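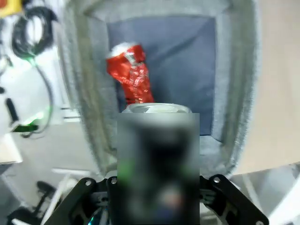 Filed under: Households and Everyday Life / Working Papers

4.2 Who takes the returns back, and when

We turn now to the part of the study that surprised us most, and that we would gladly have spent another year on had the grant allowed it. The previous section dealt with how much each household saved up before making a trip to the return point. This one is about the trip itself: which member of the household made it, what else was done along the way, and why so many families in Vesdale and Sarnside seem to have settled on an arrangement without ever sitting down to discuss it.

Readers will remember that 200 households kept a diary for us over 15 weeks, noting down every occasion on which deposit containers left the home. Together they recorded 3,058 trips. We had expected the diaries to be thin toward the end, as diaries usually are, and some of them were (one household in Sarnside simply wrote "same as before" for most of the last month, which we have coded as cautiously as we could). On the whole, though, people kept writing, and many of them wrote a good deal more than we had asked for. The margins of the booklets turned out to be the richest source we had, and we are grateful for every crossed-out line.

In 68 percent of the trips, the containers were carried by the same person who had carried them the time before. We call this person the regular carrier. It is tempting to assume that the regular carrier is whoever does the grocery shopping, and in Vesdale that is mostly true, where the return point stands inside the entrance of the larger supermarket and one errand folds easily into the other. In Sarnside the return point is a ten-minute walk from the nearest food store, down by the old bus station, and there the link with shopping is much weaker. The regular carrier in Sarnside was often a teenager, or a retired relative who liked having a reason to go out in the late morning, or in several homes the person who walked the dog.

Money matters here, but it matters in a roundabout way. Where a teenager was the regular carrier, the deposit was nearly always theirs to keep, and the diaries make it plain that this had been understood from the start. Where an adult did the carrying, the refund tended to vanish into the day's spending and was hardly mentioned. One mother in Vesdale wrote that she had no idea what the slip was worth until she handed it over at the register, and that she would have been a little embarrassed to look. A grandfather in the same town put every slip in a jar by the telephone and cashed them all in before the holidays. Both of them returned very nearly everything they bought, and we would ask readers to keep these two in mind when they come to the price models in Section 5, which have no good way of telling them apart.

We also asked about storage, following the approach that Szabo used in the earlier study of glass returns in Grukent. That work found that households with a fixed place for empties made fewer trips and lost fewer containers to the ordinary trash. Our findings lean in the same direction, though less strongly. A fixed place seems to help most in apartments, where an overflowing bag in the hallway soon becomes everybody's business, and it hardly seems to matter in houses with a garage or a shed. We did find one thing that the Grukent work did not report. In homes where drink cans and plastic bottles were kept apart, the cans went back sooner. Several diarists put this down to smell, and a few to the noise the bag made whenever someone brushed past it.

Figure 4. An aluminum can, the container type recorded under code A in the household diaries.

Time of day followed a pattern that anyone who has lived in a small town will recognize. Trips bunched up just before nine in the morning and again between five and six in the evening, with a long quiet stretch after lunch. The evening bunch was heavier in Vesdale, no doubt on account of the supermarket, and it brought its own troubles: lines, a full collection bin, a screen asking people to wait for an attendant. Diarists who met with a full bin twice in a row were quick to change their habits. Most moved to the morning. A smaller group began leaving their bags with a neighbor who went earlier in the day, and these small favors, which we had no column for in the booklet, come up again in Section 4.3.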